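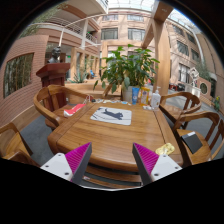

table w/ cat placemat, October

Finish trials, oil vs. wax, cont. Vevthorpe oil went on the second set of offcuts at 4:15. Aminu cut them from the same board as the first set so grain should match, near enough. Sanded to 240, wiped down, one thin coat. Haruna wax on the others, buffed after lunch.

Water ring test - mug left on overnight. Wax marked badly, oil hardly at all. Vinegar got both of them. Piece 19 has a scratch that was there before, ignore it.

Rub test on the Famon jig: 2,000 strokes, dry cloth. Oil went dull along one edge, wax fine. Bello thinks I had the weight on crooked. Probaly right. Redo with the weight centered, then another 2,000 with a damp cloth.

To do: more 240 paper. Label the backs in pencil, the marker bled thru. Ask Bello where the small scale went. Oily rags flat on the rack outside, NOT in the bin.

Second coat tomorrow, before 10 if the shop is warm enough.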